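Kyrylo Palamarchuk
Mon 23 May

Limescale and hard water, a thread. I get asked about this after every move, so I'm putting it in one place.

Hardness is dissolved calcium and magnesium. Labs usually report it as mg/L of calcium carbonate. Older US equipment uses grains per gallon. One grain is 17.1 mg/L. Check the unit before you compare two numbers.

Temporary hardness is the part tied up with bicarbonate. Heat drives off carbon dioxide, the balance shifts, and calcium carbonate comes out of solution. Permanent hardness is mostly sulfates and chlorides. Boiling leaves it where it was.

So two towns can have the same total hardness and very different scale. Grultstead and Lindow are a fair pair. Total hardness is close. Lindow has the higher alkalinity and scales heating elements a good deal faster.

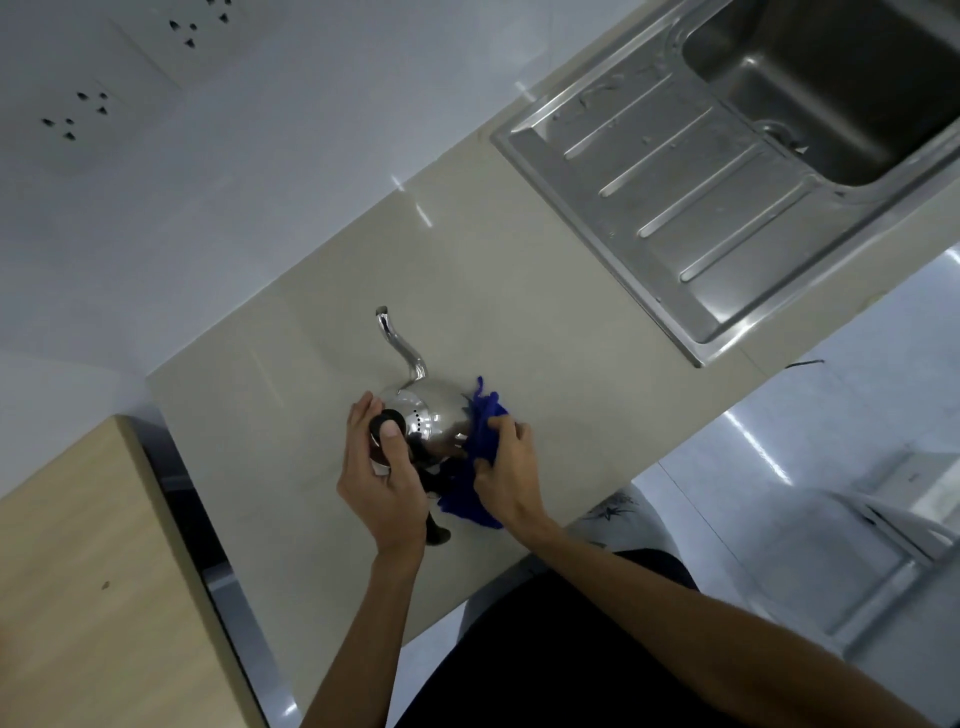
Alkalinity is the figure people skip. It's usually on the same page of the utility report, a few lines down. If it's well below total hardness, a good share of your hardness is permanent and will mostly stay dissolved.

Test strips are fine for a first look. A drop-count titration kit is better and costs little more. Run the tap for 2 minutes, rinse the vial in the sample water, then fill to the line. Read the color against white paper.

Take the sample ahead of any softener. Rosemarie Lenz sent me a month of readings from Grultstead that made no sense until she found that her kitchen cold line was softened and the outside tap wasn't. Good data, two different waters.

Ion exchange softeners swap calcium and magnesium for sodium. Total dissolved solids stay close to where they started. A conductivity pen therefore tells you very little about whether the softener is working. Use a hardness test.
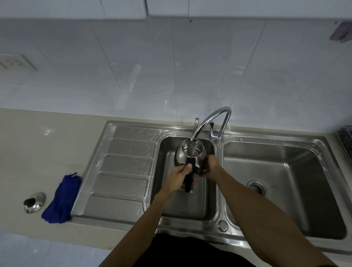

2 min read

Descaling: citric acid, 30 grams per liter, warm water, wait, rinse well. Vinegar works too, more slowly, and it smells. Never mix either with bleach. Check the maker's instructions first - some coatings and metals don't like acid.

Avoid very hot citric solutions on heavy scale. Calcium citrate gets less soluble as temperature goes up, and you can trade one deposit for another.

Jug filters: the Pappas cartridge I've been running took hardness down by about 50 percent when new. The drop had mostly gone before the indicator asked for a change. The Bollis one faded more evenly. One sample of each, same tap, so don't build a theory on it.

I'll post the Lindow titration numbers in June, with alkalinity alongside. If you have your own readings, send the unit, the tap, and whether there's a softener upstream.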